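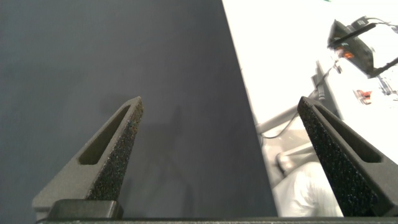 Reltville, November

2 min read

Nalimberg has started taking orders for the Grirell work surface, a plain top for packing benches, craft rooms and kitchen tables. It goes on sale in two sizes and one colour range, all of it grey. Dark slate grey was the shade most asked for by shops that tried samples during the spring, and it is easy to see why people who sort small parts or fold paper like a smooth, plain surface with a straight edge. Pale items stand out on it, and there is no pattern to confuse the eye.

The top is made at the Marinescu works in Reltville, where the company has cut bench tops and shelving for many years. Each one is checked by hand for marks before it is wrapped. Customers can wipe it down with a damp cloth and ordinary washing-up liquid. Scouring pads and bleach should not be used.

A trial began in the spring with 156 tops lent to small businesses, schools and repair shops in and near the town. Users were asked to keep them in daily use and send back comments. Several said the corners of the early version were too sharp, and these have been rounded for the version now on sale. A request for a lighter grey is being looked at for next year.

The first batch is 423 tops. Orders placed before the end of November will be sent out in the order they come in, and delivery within Reltville is free. Shops wishing to stock the Grirell can ask for a sample piece and a trade price list.

Nalimberg makes tops, shelves and storage for homes and small workplaces. Press enquiries should be sent to the Nalimberg office in Reltville.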